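Chapter 5
Milk Handling and Cooling on the Small Dairy Farm

After reading this chapter, the student should be able to describe the path of milk from the udder to the bulk tank, explain how temperature and time affect bacterial growth in raw milk, and prepare a cleaning schedule for a small milking parlor.

Key terms: bulk tank, plate cooler, blend temperature, teat dip, milkstone, strip cup, psychrotrophic bacteria

5.1 Introduction

Milk inside a healthy udder carries very few bacteria. Nearly all of the bacteria found in a bulk tank sample arrive after the milk leaves the gland: from the teat skin, from the milking unit, from the lines, from the tank, or from growth during storage. The quality of farm milk is therefore set by a chain of small operations, and a fault at one point is seldom corrected at a later one. Pasteurization kills most of the organisms present but does not remove the enzymes some of them have already released. Heat-stable proteases and lipases survive the process and go on breaking down protein and fat in the finished product. A cheesemaker meets this as bitterness or a soft, slow curd.

Small herds present a particular case. The volume per milking is low, the equipment is often bought used, and the same person may milk, feed and process on the same day. Published guidance is usually written for larger farms, and the tank sizes and flow rates given there do not scale down well. A 500-gallon tank that receives the milk of a small goat herd may hold so little after the first milking that the agitator blade does not reach the surface of the liquid. The milk then stands unstirred against the cold plate and may freeze in a layer while the upper part stays warm.

The Balaskas farm is used throughout this chapter as a working case. It milks goats and cows in separate shifts through one line and sells to a single cheese plant, Drolska. Records for the farm were kept by Aliki Kyriakidis and are reproduced in the tables at the end of the chapter.

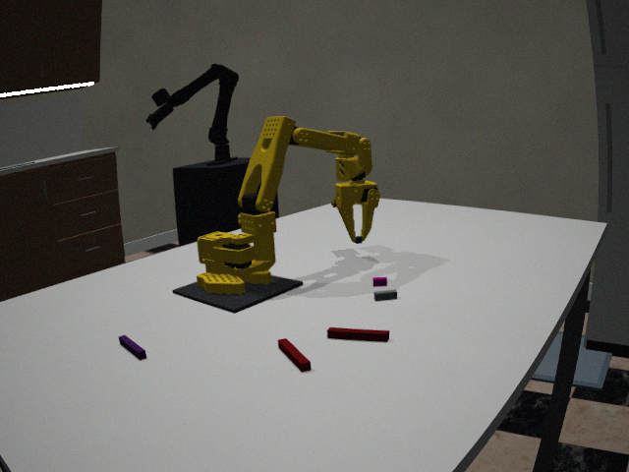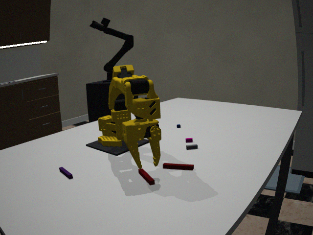
5.2 Sources of contamination

Three routes are considered here. The first is the animal. Soiled teats contribute spore-forming bacteria from bedding and manure, and the number rises sharply in wet housing. Teats should be cleaned, dipped, and dried with a single-use towel before the unit is attached. Drying matters as much as washing. Water left on the teat runs down into the liner and carries with it whatever the wash has loosened. The first streams are drawn into a strip cup and checked for flakes, clots or blood.

The second route is the equipment. Milk residues left in a line form a film of fat and protein, and in hard water areas the film combines with minerals to form milkstone. Bacteria embedded in milkstone are protected from sanitizer. An alkaline wash removes fat and protein; an acid rinse removes mineral deposits. Neither does the work of the other, and a farm that drops the acid rinse to save money will often see no change in its counts for several weeks, followed by a rise that sanitizer alone does not bring down.

The third route is growth in storage. Cooling does not reduce the number of bacteria already present. It slows their multiplication. Psychrotrophic bacteria continue to grow at refrigeration temperatures, though slowly, and become the dominant group when milk is held for long periods before pickup.

5.3 Cooling and blend temperature

When warm milk from a second milking enters a tank of cold milk, the temperature of the mixture rises. The highest temperature reached is called the blend temperature. It depends on the two volumes, the two starting temperatures, and the rate at which the tank can remove heat. A tank that cools a first milking well may still allow a high blend temperature if the second milking is added quickly.

A plate cooler placed ahead of the tank reduces the load. Well water passes on one side of the plates and milk on the other, in opposite directions. The milk leaves the cooler a few degrees above the temperature of the incoming water. Performance depends on the ratio of water flow to milk flow, and on a small farm the milk flow is uneven because the receiver pump runs in short bursts. A variable speed pump, or a simple restrictor on the milk side, gives the water more time to act.

Joly compared both arrangements at the Jeltberg station on batches of 20 gallons. The restrictor was the cheaper of the two and needed more frequent cleaning. Her method is given in full in Section 5.7, and students should read it before attempting the calculations.

5.4 Recordkeeping

Tank temperature should be recorded at the start of milking, at the end of milking, and one hour afterward. A recording thermometer does this without attention, but its reading must be checked against a reference thermometer at regular intervals. Sensors drift, and a sensor mounted above the liquid level in a part-filled tank reports the temperature of the air.

Wash water temperature is recorded at the drain end of the line, during the last part of the cycle. Water that enters hot may leave well below the working range of the detergent, especially in long lines and in unheated parlors in winter. The detergent label states the range.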